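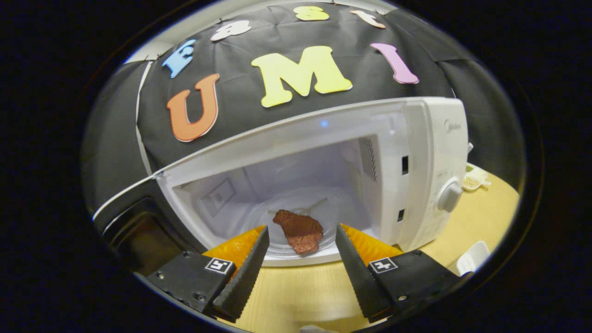
1. Door, latch and cavity

Appliance check, shared table in the ground-floor room, Jusdale
Checked by: Keisha Zamora
Copy to: Wenjie Jin
Asset no. 244 (microwave oven, white, Midea)

1.1 Door opens fully to the left without catching. OK
1.2 Both latch slots on the right of the opening clear of crumbs and grease. OK
1.3 Cavity light works with the door open. OK
1.4 Vent holes on the inner right wall free of splashes. OK, but wipe them again at the end of the month. Grease builds up there first.
1.5 Door seal clean, no splits. OK
1.6 Door hinge firm when the door is lifted gently. Slight play. Same as in December, no worse. Watch.

2. Outside of the oven

2.1 Casing free of dents and rust. OK
2.2 Handle tight. OK
2.3 Knob turns and returns to zero. OK - a bit stiff in the last part of the turn. Wenjie noted the same last time.
2.4 Labels on the front still stuck down. OK. Please leave them on when cleaning.
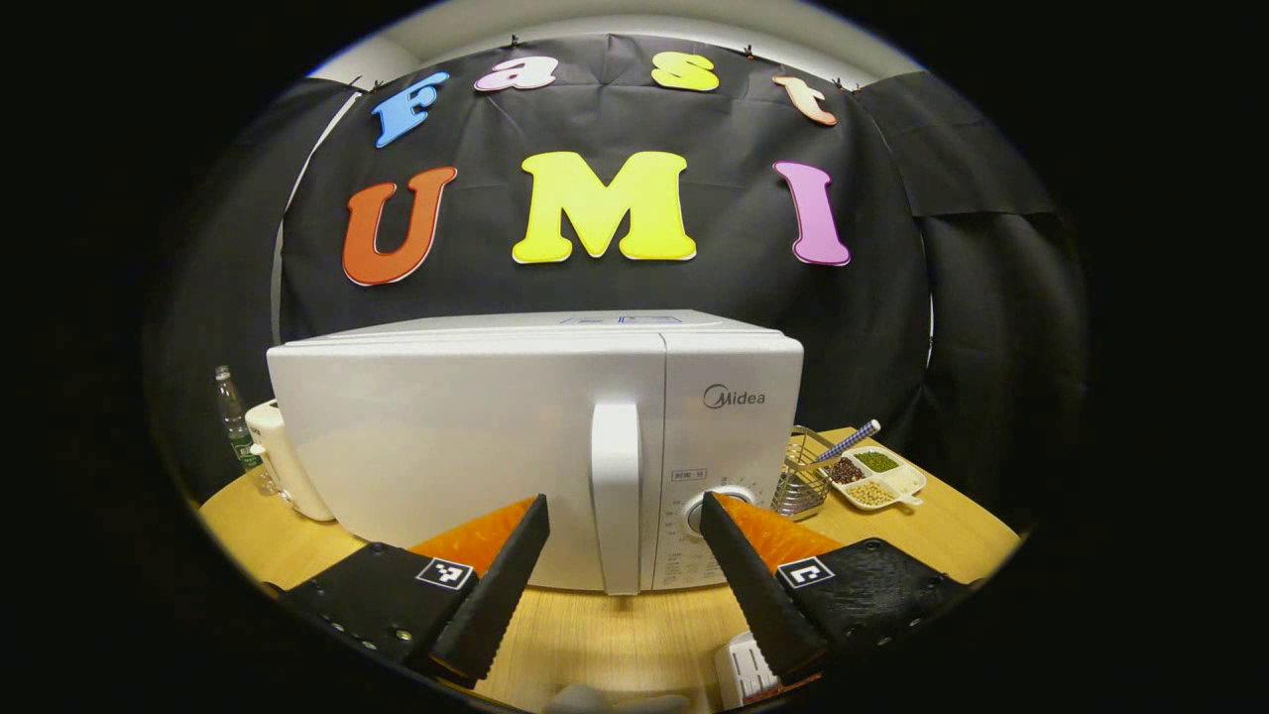

2.5 Oven stands level, all feet on the table. OK
2.6 Flex and plug undamaged, fuse correct. OK
2.7 Nothing stored on top of the casing. OK. The tea towels that were there in December have been moved to the drawer.

3. Turntable and food

3.1 Glass plate seated properly on its ring. OK
3.2 Plate free of chips and cracks. OK. Spare plate is in the cupboard, 2 in stock.
3.3 Food to go in the middle of the plate where possible. Comment: meat tends to get put down wherever it lands, and the far side then heats unevenly. Reminder given.
3.4 Meat heated in one piece to be turned over halfway and tested with the probe. Probe present, battery low.
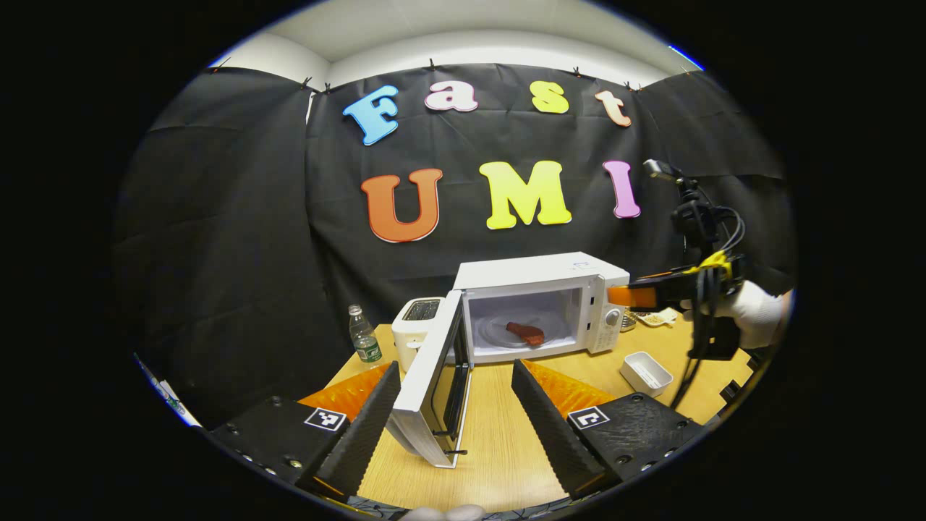
3.5 Spills wiped up before the next person uses the oven. Mostly done. Natsumi Yokoyama has asked for a cloth to be kept nearer the table, and I agree.

4. Table and things around the oven

4.1 Table steady, no wobble when the oven door is opened. OK
4.2 Drinks bottles capped. OK
4.3 Toaster crumb tray emptied. Not done at 9.40 am, done by 11.
4.4 Room for the door to swing open without hitting anything. Tight on the toaster side. Move the toaster back by 40 mm.
4.5 Food trays and open containers kept out of the way of the door. OK 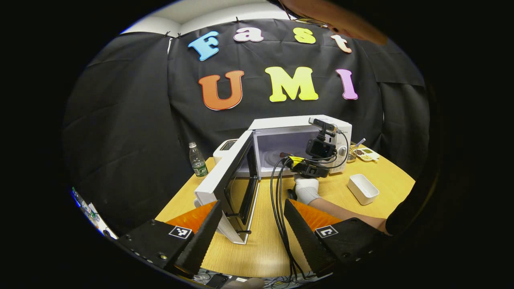
Item 4.5: door open, food tray and small white container on the right of the table.

5. Actions

5.1 New battery for the probe - Wenjie Jin.
5.2 Cloth and hook by the table - Keisha Zamora.
5.3 Recheck hinge play (1.6) at the next round. If it has got worse, take the oven out of use and report it under job 786.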